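Sorting the storage at Briltstead: what changes in May

The shared storage rooms on the ground floor at Briltstead will be reorganized in May. The work covers both rooms, the hallway between them, and the shelving along the back wall of the bike room. Most residents will only need to do one thing, and that is label what they want to keep.

The rooms were last cleared before the new front doors went in. Since then the shelves have filled up again, mostly with boxes that have no name or apartment number on them. Under the house rules, anything left in shared storage should carry both. In practice the rule has been ignored for a long time, and we are not going to start throwing things out without notice.

Labels are available from the rack beside the mailboxes. Write your apartment number in thick pen and stick the label on the side of the box that faces out, so it can be read with the box on the shelf. A label on the lid is no use once something is stacked on top. For items that won't take a sticker, such as skis, rolled rugs or folding chairs, there are string tags in the same place.

Unlabeled items will be moved to the smaller room at the start of the month and kept there for three weeks. You can collect them at any time during that period. After that, anything in usable condition goes to the Khattak thrift store on the corner, which has agreed to take household goods, toys and sports equipment. The store does not take mattresses, paint, car parts or anything with a torn cord, so please take those to the recycling center yourselves.

We have also looked at what people store things in. Cardboard does badly down there. The rooms are dry for most of the year, but the floor gets cold and the bottom of a box softens over a winter or two. Boxes on the lowest shelf should be hard-sided, or they should be raised on something. Bins don't have to be new. Scratches and scuffs make no difference to how well a bin keeps its shape, and a used one costs a good deal less.

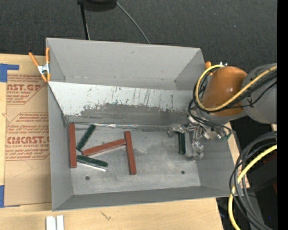
One reader on the third floor wrote in to say that the lowest shelf should be left empty altogether. Her view is that people reach for the easiest spot, the easiest spot fills with the heaviest things, and then there is no way to sweep underneath. She would also like a height limit, as she can't lift anything down from the top shelf and has given up on the half of her space that is up there.

The first suggestion is a good one, but we don't have enough shelf space to give up a whole level. What we can do is raise the lowest shelf enough for a broom to pass under it. Dekico, the firm that put up the shelving, has priced this at $316 for both rooms, paid from the maintenance fund. It will not change anyone's monthly fee.

On the second point, residents who have trouble with the top shelf can ask to swap with a neighbor. Put a note in the office mailbox with your apartment number and the shelf you have now. Two households have already said they would be glad to move up, so please ask even if you think it's unlikely to work out.

A few other matters that came up while we were measuring:

The light in the hallway is on a timer and goes off too soon. It will be reset to stay on for 13 minutes – long enough to find a box and get it back out again.

The bike room shelving is for bike gear only. Helmets, pumps, child seats and panniers are fine. Suitcases are not, and the ones there now will be treated like any other unlabeled item unless they are tagged.

Tires may be stored in the smaller room over the summer, stacked flat, no more than four to a household. Please tie or bag them so that sets don't get mixed up.

The Sosport club keeps its nets and cones in the locked cupboard by the back door. The cupboard stays where it is, and the club has been asked to keep the space in front of it clear.

No gas canisters, camping fuel or fireworks may be kept in either room. This isn't new, but we found two canisters on the shelves and they have been removed. If they are yours, contact the office.

The rooms will stay open during the work, except on the morning when the shelves are raised. A notice with the time will go up by the elevator. Anything on the lowest shelf will need to come off before 8 a.m. that day, and it can go back on the shelf from noon.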